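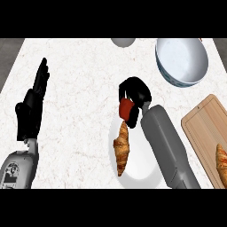 第4回のテーマは、大腸粘膜の「血管透見像」です。健康な大腸の粘膜はとても薄く、表面を通して粘膜下層の細い血管が枝分かれしながら走っているのが見えます。炎症が始まると、最初に変わってくるのがこの見え方です。白に近い大理石の天板に、赤みがかった茶色や薄いピンクベージュの細い筋がうっすらと斜めに走っている、あの感じを頭に入れておいてください。もちろん石の筋と血管では走り方が違いますし、粘膜の地の色はもっと橙色寄りです。それでも、まず問うのは同じく「淡い地の上の細い線をどこまで目で追えるか」です。線が追えるうちは透見良好、途中でぼやけて途切れるなら透見低下、どこにも見つからなければ透見消失。今日の話は、全部この三段階の上に乗っています。

1.なぜ血管が見えるのか
大腸の壁は内側から、粘膜、粘膜下層、固有筋層、漿膜(部位によっては外膜)の順に並んでいます。内視鏡で見える樹枝状の血管は、主に粘膜下層の浅いところにあるものです。上にかぶさる粘膜が薄くて透明に近いからこそ、下の血管が透けて見えるわけですね。前回の組織学のスケッチ、捨てずに持っていますか? 横に並べて見ると、内視鏡の写真が急に立体的に見えてきて、ここが本当に面白いところです!

見えなくなる原因は主に次のとおり。
・粘膜の浮腫(水分で厚くなり、光が散る)
・炎症細胞の浸潤
・充血による発赤(地の色と血管の色の差がなくなる)
・粘液、膿、血液、残渣の付着
・観察条件の問題(送気不足、レンズの曇り、近すぎる・遠すぎる)

最後の二つは病気の所見として数えてはいけません。洗って、空気を入れて、それからもう一度見る。初学者の「透見消失」のかなりの部分が、洗浄前の静止画を読んでしまったものです。

2.潰瘍性大腸炎での使い方
潰瘍性大腸炎は典型的には直腸から始まり、口側へ連続して広がります。活動性の評価では血管透見像がどのスコアにも顔を出します。

Mayo内視鏡サブスコア
0:正常または非活動性
1:軽症(発赤、血管透見の低下、軽度の易出血性)
2:中等症(著明な発赤、血管透見の消失、易出血性、びらん)
3:重症(自然出血、潰瘍)

UCEIS
血管透見:0(正常)、1(部分的な消失)、2(完全な消失)
出血:0〜3
びらん・潰瘍:0〜3
合計:0〜8

Mayoは全体の印象でまとめて一つの数字にし、UCEISは項目ごとに点をつけて足します。試しに同じ写真を両方で採点してみてください。Mayoでは2か3かで迷っていた写真が、UCEISだと「どの項目で迷っているのか」まではっきりして、議論がぐっと楽になります。なお、採点は観察範囲でいちばん炎症の強い部分で行うのが基本です。きれいな場所を選んで安心しないこと。

3.寛解期の読み方
治療がうまくいくと、血管は戻ってきます。ただし元どおりとは限りません。長い炎症のあとでは、枝分かれが乱れたり、途中で急に細くなったり、白っぽい瘢痕のまわりで走行が曲がったりします。これを「透見低下」と呼ぶか「正常」と呼ぶかは、経験者の間でも意見が割れます(授業でもぜひ割れてください。割れたときがいちばん勉強になります)。
内視鏡で落ち着いて見えても、生検では炎症細胞が残っていることがあります。逆に、症状だけでは粘膜の状態を言い当てられません。お腹の調子がいいという訴え、便中カルプロテクチン、内視鏡、組織の四つを並べて考える習慣をつけましょう。

4.便中カルプロテクチンとの突き合わせ
好中球に多く含まれるタンパクで、腸管の炎症を便から推定できます。演習で使う架空でない実務の感覚として、まず数値の桁を見てください。症例シートの患者Aは1,000 μg/g、血管透見は直腸からS状結腸まで消失。この組み合わせなら、話の筋は通っています。考えてほしいのは食い違う場合です。
・数値は高いのに、直腸の透見は良好 → 観察していない口側に炎症はないか。感染性腸炎、NSAIDsの使用は。坐剤や注腸で直腸だけ先に治っていないか。
・数値は低いのに、透見が消失 → 洗浄は十分か。瘢痕による見え方の変化ではないか。検体の採り方や保存に問題はなかったか。
基準値は測定キットによって違うので、必ず検査室の値を確認すること。

5.演習
Clarariにログインし、画像集Ingaを開いてください。全部で664枚ありますが、今回使うのは「下部・炎症」のタグがついた104枚だけです。
(1)まず血管だけを見て、良好・低下・消失に分ける。発赤や潰瘍にはまだ触れない。
(2)翌日、順番を入れ替えてもう一度同じことをする。
(3)一回目と二回目の答えが違った写真に印をつけ、なぜ変わったのかを一行で書く。
(4)印のついた写真だけ、UCEISで採点する。
正答率は成績に入れません。見たいのは(3)の一行です。「明るさに引きずられた」「ひだの陰だった」くらいの短さで十分。書いてみると自分の癖が見えてきて、これがけっこう楽しいですよ。

6.次回までに
・配布テキストの169ページ、クローン病の縦走潰瘍と敷石像の図を見ておく。
・潰瘍性大腸炎との違いを、「連続性」「直腸病変の有無」「潰瘍の間の粘膜」の三点から表にする。潰瘍の間の血管透見が保たれているかどうかが鍵です。
・Camdale棟の実習室は午後5時まで開いています。トレーナー機Onentで送気と洗浄の操作を試したい人は、入口の表に学籍番号を記入してから使ってください。

質問はClarariの第4回の掲示板へ。写真についての質問には、画像番号と、自分ならどの段階にするかを必ず添えてください。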